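Home Workspaces > Furniture > Tables and Desks

White table top, yes or no? I must decide before I pay

jhair_z
Posts: 343
June 9, 2020

Good evening to all. I work at home since March, and until now I use the kitchen table. My wife would like to have her kitchen table back, and she is right. So I went to Musitz, the shop on the road out of Huanca, and I found a table with the name Anine. The size is good, the legs are strong, and it costs 190 with the top included. The top exists in white or in a dark wood color for the same price.

My problem is the color. I read in several places that a white top tires the eyes, and in other places that it is the best one for a small dark room. My room has one window to the north. I write and correct translations the whole day, half on paper and half on the screen. The seller will keep the table for me until the end of the week.

Which color would you take? I would especially like to hear from persons who have had a white top for more than one year.

Thank you in advance,
Jhair Zapata

oldplank
Posts: 1248

Dark. I had white in my first office and I sold it after one winter. Every pencil mark, every drop of tea, every crumb. You clean it in the morning and at noon it looks like you never cleaned it.

jhair_z
Posts: 343

Thank you, oldplank. Is this not the same with dark? My parents have a dark dining table and one can see the dust from the door.

oldplank
Posts: 1248

Dust you wipe with a dry cloth. Ink you do not.

Jhosep H.
Posts: 300

I must disagree with oldplank, with respect. I have had a white top for four years, in a room with little light, and I would choose it again.

First, the light. A white surface gives back the light of the lamp, so my papers are lit a little from the sides too. With my earlier brown table I needed two lamps. Now I have one, and it is enough even in winter.

Second, the cleaning. It is true that you see everything. But I prefer to see it. On the brown table there were sticky places which I found only with my sleeve.

For ink: a little rubbing alcohol on a cotton cloth, first tried in a corner that is against the wall. Ballpoint goes away in a moment. Permanent marker needs patience. I have one small blue line from a stamp pad that never went away, and I put the telephone on it.

Jhosep Huaranga

marta_in_the_attic
Posts: 57

About the eyes, I think the important thing is shiny or matte, and much less the color. I had a shiny white top under a ceiling lamp and it was terrible, I saw the lamp in the table all evening long. My sister has a matte white one and I can sit there for hours. Did you look at which kind the Anine has?

jhair_z
Posts: 343

I did not think of that. I called the shop this afternoon. The man said "something in between" and then he said "satin". I am not sure that he went to look.

oldplank
Posts: 1248

Satin is what they say when it is shiny. Take your telephone with you, turn on the light of the telephone, and hold it over the top. If you see a sharp white point, it is shiny. If you see a soft spot with no border, it is matte enough to work on.

And please do not use alcohol on a painted top. Jhosep's advice is fine for some surfaces, but on paint it can make a dull place which is worse than the ink. Soap and warm water first, always.

Jhosep H.
Posts: 300

This is correct, I should have written it. Mine is not painted. For paint I would also begin with soap.

But I still say that one winter is a short time to judge a table.

oldplank
Posts: 1248

It was a long winter.

collside_fan
Posts: 12

Why not the Collside? It is the same size as the Anine, and the top can be turned over, white on one face and gray on the other. When you are tired of one, you take out the screws and turn it. I have the gray side up now. Gray is the answer to this whole thread, in my opinion. You see neither the dust nor the crumbs.

marta_in_the_attic
Posts: 57

The Collside moves when you type. We returned ours.

collside_fan
Posts: 12

Then one screw was not tight. Mine does not move. You must tighten them again after the first month, it is written on the last page of the instructions.

marta_in_the_attic
Posts: 57

We tightened them. My husband also put a piece of wood behind the legs, and it was a little better, but I did not want to have a table with a piece of wood behind it. I am happy that yours is good.

jhair_z
Posts: 343

I thank all of you. I went back to Musitz with my telephone and did the test of oldplank. On the white top I saw a soft spot, without a border. On the dark one the point was quite sharp, which surprised the seller and me also. I laid one printed page on each of them and read a few lines. On the white I found it easier, but the shop has very strong lamps, so I do not know how much this is worth.

I have paid for the white one. They bring it next week. I will buy a felt mat for the place where the cup stands, and I will write my corrections with pencil until I am less afraid.

oldplank
Posts: 1248

Good luck. Wipe the pencil with a soft eraser and do not rub it with water, or you will have a gray cloud.

Jhosep H.
Posts: 300

A good choice. Two small things from my four years. Keep the lamp on the side opposite to your writing hand, because on white the shadow of the hand is much stronger than on wood. And do not leave a newspaper in the same place under the window for the summer. The white around it can change a little and the place below does not, so in autumn you have a newspaper that you cannot pick up.

For paper work and also for small things, I like to have plain white under me. The edges of dark objects are easy to see on it, also late in the day.
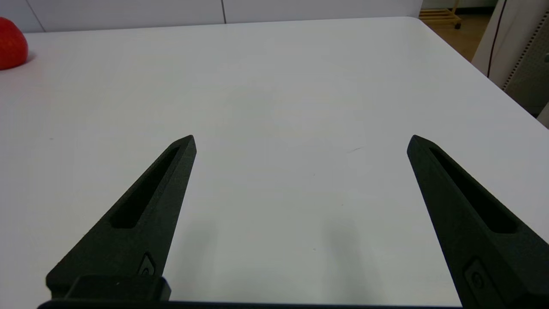
Similar threads in Tables and Desks

Felt mat or glass plate on a new table?
How to remove stamp ink from a white surface
Collside legs, which screws to tighten first
One lamp or two for a room with a north window
Is it possible to paint a table top gray at home?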